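Workshop and Kitchen Tips: Living With the Arm on Your Bench

24 Oct 2021

The arm arrived at our place in May, and the salesman from Tredama told us we'd forget it was there by summer. I have not forgotten. I pack and finish tableware for a living, in the back half of the Jurgate building, and what follows is what I'd tell anyone whose boss has just signed for one of these. Take it or leave it. Most of it applies to a home workshop too, if you're the sort who buys such things with your own money.

Keep your own bench. When the floor plan gets redrawn, the machine gets the good spot by the window outlet and you get whatever is left. Ask for your spot in writing before the bolts go in. We didn't, and I spent the first weeks wrapping saucers on a filing cabinet.

Plain surface, nothing on it. Ours works over a flat brown top with no clutter. Your tape gun, your coffee and your box cutter can't live there anymore. Put up a rail or a pegboard at shoulder height. A magnetic strip does for the knives.

Learn the rehearsal before you learn the machine. A lot of the job now gets tried out on a computer first, and you should ask to sit in on that part. They'll say it's dull. It is dull. But that's where somebody decides how a cup gets held, and if you've handled cups for years you will have opinions about it. I'd want a word about anything pressing on a rim, for instance. Rims chip. I have a bucket of them to prove it.

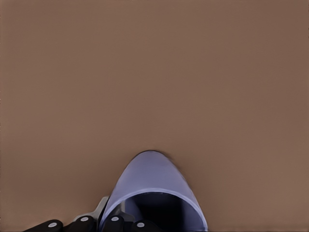

Bohumila Hrnčiar wrote in to say that I'm being unfair, that her wrists stopped hurting once the lifting was handed over, and that she'd sooner argue with a programmer than go back to wearing a brace at night. She also says the rehearsals at her shop in Atdale are open to anyone on the shift, and people do go.

Fair enough about the wrists. I'd only ask what she does with those wrists now. In our case the lifting went away and the checking doubled, and checking means standing still under a bright lamp with your neck bent. So:

Raise the inspection tray. A couple of scrap boards under it will do. If you're looking down past your own chin, it's too low. Get a rubber mat for your feet, and don't accept the thin kind.

Write down every stop. Keep a notebook on a string. Time, what was in the grip, what you did to get going again. The weekly report from the supplier counted 2 stops for a week when my notebook had 47. Theirs only counts the ones where a technician gets called. The ones I clear myself don't exist, as far as they're concerned, and neither do the minutes I spend on them. If your hours are going to be judged against that report, you'll want the notebook.

Wipe the pads at the start of the shift. Ours are wiped with a damp lint-free cloth, then a dry one. Check the manual for what yours can stand, and don't let anyone near them with dish soap or furniture polish. Power off and lock it out first, every time, even if the fellow who trained you didn't bother.

Don't let them name it. Ours got called Su by the front office, and within a month there was a birthday card. I don't mind a joke – but once it has a name, you're the grouch for complaining about it, and the complaint stops being about the schedule.

Ask what the target is before and after. We were told the arm would take the pressure off. The daily number was then set at 600 pieces, and the pressure is right where it was, only now I can't slow down for a tricky glaze without holding up the line. Get both numbers, on paper, with a date by which they'll be looked at again.

Watch the empty passes. I don't mean stand there all day. Just look up now and then when the fingers are open over the bench with nothing between them.

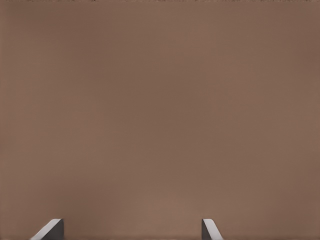 An idle minute like that still gets booked as running time on our sheet. When I lean on the counter for the same minute it's booked as idle. I've raised this with the office and been told the software does it that way, so I've started writing those down too, in the back of the notebook.

Keep your hand skills up. Ask for a half hour a week packing by hand, even if it has to be the odd sizes the machine can't manage. Double-wall boxes, crumpled paper in the bottom, handles turned to the corners, and shake the box gently before you tape it. If it talks, open it and add paper. I still do the gravy boats this way and I've told them I'm keeping the gravy boats.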